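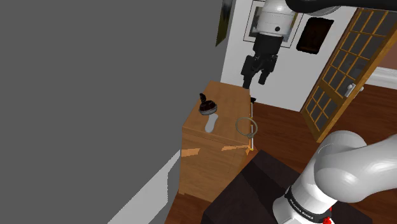
Can a robot clear off the top of a cabinet yet?

Sometimes, if the objects are ones it has handled before and they aren't touching each other. In a home it hasn't been set up for, most of the time it still can't.

We get asked this more than anything else, usually by readers who saw a short video of a robot folding towels and want to know when they can buy one. Last spring's issue covered floors and windows, where machines have done useful work for years. This one is about picking things up and putting them somewhere else.

Qianru Bai runs the chore tests at Lidberg, a small lab that does most of its work in simulation. The rooms are rendered, with walls, doors, floors and furniture, and the arm and gripper move through them the way the real ones would. A simulated room costs very little to reset. If the arm knocks something off the cabinet, the software puts it back and the next try starts a second later. The lab ran 3,978 tries on its tidying tasks between summer and December. Doing that many by hand with a real arm would have taken most of a year.

The tidying task looks simple when you read it. There are a few small things on top of a wooden cabinet, and the arm has to pick up each one and move it. The trouble is in the shapes. A thin wire ring lying flat on wood gives a two-finger gripper almost nothing to close on. A person slides it to the edge with one fingertip and pinches it there, without thinking. The arm has to learn the slide as a separate skill, and if it pushes too far the ring is on the floor.

Flat objects are hard for the same reason. Something shaped like a shoe insole sits so low that the fingertips hit the cabinet top before they get a grip. Things with a handle or a knob that stands up are the easy ones, and the arm will usually get those first. When one object rests on another, the order matters too. Pull the bottom one out and the top one tips over.

Bai sent us the results for one task, which the lab calls Samuel. Out of 1,000 tries, the arm cleared the whole cabinet top in 405. She counts a try as failed if anything falls, or if anything is left behind when time is up. By a looser count, where moving most of the things is good enough, the number would be a lot higher. When you read a claim about a household robot, it is worth checking which kind of count is being used.

Time is the other problem. A good run on Samuel takes roughly 39 seconds. You or I would be finished in five. Bai doesn't think speed matters much for work that can be done while people are out of the house, but it does matter in a shop.

Skindivier, which packs small hardware orders, tried an arm at one of its packing benches for part of the year. It was reliable with boxes and bottles. Loops of wire, flat gaskets and anything in a soft bag went back to the people at the next bench. The company kept the arm and gave it only the boxed goods. The manager told us the sorting step ahead of it was more work than they had planned for, and they are still deciding whether a second arm would pay.

For homes, the nearest thing to a product we have heard of is Cuka, a one-armed machine on a wheeled base. The makers say it will put away items its owner has shown it ahead of time. We have asked to try one and have not been given a date or a price. Until we see it in a kitchen that isn't theirs, we would not plan around it.

A few things to look for if you watch a demonstration:

Ask if the objects were chosen by the company or by someone else.
Ask if a person was steering the arm from another room.
Ask to see the same job done again with the objects moved a little.
Look for thin, flat or floppy things in the pile.

Bai's group will be working next on the sliding motion for flat objects, first in simulation and then on a real arm. She has agreed to send us those numbers when they are ready, and we will print them along with the failures.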